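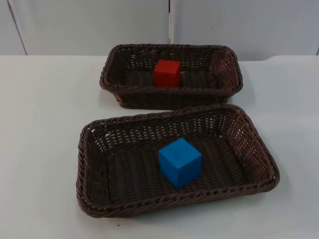

FOR IMMEDIATE RELEASE - June

Codotari brings Jaltach sorting baskets to schools and playrooms

GONALNESS - Codotari today announced the Jaltach sorting set. Shallow woven baskets, dark brown, open lattice sides, braided rim. Plus colored cubes to put in them. Sold as a set or baskets only. Shipping now to stores and direct to classrooms.

The idea is simple, a place for every color. Red goes in one basket, blue in the other. Low walls so small hands can reach in and kids can see whats inside. Rounded corners. Works for cleanup time, works for first sorting games, works on a shelf the rest of the day.

First run is 908 sets, of which 500 are already set aside for the Ebihara preschool stores. The rest go on sale through the Codotari web shop from 9 a.m. on launch day. 91 classrooms tried the baskets over the spring term and teacher notes from that trial went into the activity card packed with every set. The card has 9 games, easiest first.
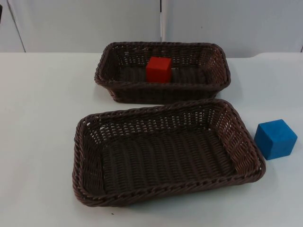
Can the baskets be bought without the cubes?
Baskets are sold separately in pairs, same size and same color as the ones in the set. Extra cubes can be orderd later.

Cleaning: wipe with a damp cloth, let air dry. Do not soak. Baskets should be be stored flat, away from heaters.

Retailers wanting display sets, contact the Codotari trade desk in Gonalness, mornings only. Samples while stock lasts. Price list on request.

ENDS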